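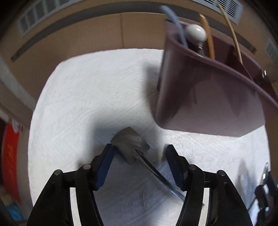 4 min read · 1216 words in the original newsletter, trimmed a bit for the site

June 13, 2022

I keep my small hand tools on a towel. White, nubbly, retired from the bathroom, spread flat in the bottom of a cardboard box with a plastic caddy standing in the corner for all the tall stuff. People have opinions about this (my inbox certainly does!) so let me walk through how I do it, and you can steal whatever bits you like.

The towel first. I used to work straight on the bench, and small metal things skate all over a bare bench. You put down a little scraper, you reach for a rag, your elbow brushes something, and off it goes under the radiator. On a towel it stays put. A gray tool on a white towel is also wonderfully easy to spot, even in the kind of light I get in the back room in February, when I'm squinting by mid-afternoon. A dark towel looks smarter for longer, I'll give you that, but I lost a screwdriver bit on a navy one for an entire evening and went right back to white.

Get the kind with loops if you can. The flat-weave kitchen sort slides around and the waffle ones let little screws burrow into the squares. Mine is an old Rovosari bath towel that went scratchy years ago, and scratchy is fine, it grips better. Wash it by itself, no fabric softener, and give it a really good shake outdoors beforehand. Check it for metal too — I once ran a washer through the washer, and the noise was something.

Now the box. Any sturdy cardboard will do, but look for one that's a bit wider than your biggest tool is long, so you can lay things down at a slant and still get your fingers around them. The walls are there to stop things rolling away, and you want them low enough that you aren't reaching down into a well. If yours is too tall, score a line around it with a craft knife and fold the top over to the outside. Folded edges are kinder on your wrists than cut ones. I run tape over any corner that's starting to go, and when the tape starts to look like the main ingredient I get a new box.

The caddy is mauve. I didn't choose mauve, it was the last one on the shelf at Vernham and I have grown fond of it. What I like is the curved front, which means it doesn't snag my sleeve the way a square one did. Anything long and thin goes in there standing up: sticks, rods, odd lengths of wire, whatever has a knob on the end. Long things lying flat take up the whole box and they always end up on top of the one thing you need.

A few rules I've landed on for the caddy:

Knobs and handles up, points down. You'd think this was obvious, and I still poked myself twice before I got strict about it.

Tallest at the back. Same as a school photo.

Wire gets a loop bent in the end that sticks out, so it can't catch you in the eye when you lean over. I haven't gotten around to every piece, so do as I say and so on.

Put something heavy in the bottom. I use a jam jar lid full of old nuts and bolts, pushed down flat. Without it the whole thing wants to tip as soon as you pull out one long rod and the rest lean the other way.

Don't stuff it. If you have to hold the caddy down with one hand to get something out with the other, it's time to take a few things out.

As for what goes on the towel itself, I try to keep it to whatever I'm using for the job in hand, and that's all. One tool, maybe a couple. The minute it turns into storage you've just got a messy box with a towel in it. When I finish with something I wipe it down and lay it with the handle toward me, so next time I pick it up I'm not grabbing the business end.

Wiping down deserves a paragraph. Small metal tools go blotchy if you leave them damp, and a towel will hold moisture against them all night if you let it. So the towel is for daytime. In the evening the tools go in a drawer with a bit of dry cloth, and the towel gets hung over the side of the box. If something has already gone spotty, try a drop of light oil on a rag and a good rub before you reach for anything abrasive. I use the Pellis one in the little bottle with the long spout, mostly for the spout. Fine steel wool comes next if the oil doesn't shift it. For really stubborn marks I have some 2000 grit wet-and-dry paper that takes the surface back so gently you hardly notice it's working. Go slowly, keep it wet, dry it well and oil it again afterward.

Some marks never come out and I've stopped minding. A mottled tool works just as well as a shiny one.

I had a few letters after the last time I mentioned all this. One reader asked whether a silicone baking mat would do the same job. It would, sort of! Things don't slide on it, and you can rinse it, which is nice if you're working with glue. But it shows every speck of dust and it curls at the corners, and mine ended up back in the kitchen within a week. Another reader swears by a rubber-backed bath mat, and I think that's a great idea if you've got the space for something that thick. And the person who uses a cat bed, I love you, please write again.

If you'd like to try it, don't go out and buy anything. Find a box from your last delivery, the towel you keep meaning to cut up for rags, and a tall pot from under the sink. An Agbenyega utensil holder would do nicely if you've got one of those hanging around, and so would a big yogurt tub with a stone in it. Fold the towel double if it's thin. Tuck the edges under so there's no hem to trip a small screw, and smooth it out with the flat of your hand. It'll crease again by lunchtime — mine always does — and that's fine too.

Next month I'm tackling the drawer of half-used sandpaper, so if you have a system that works, send it over.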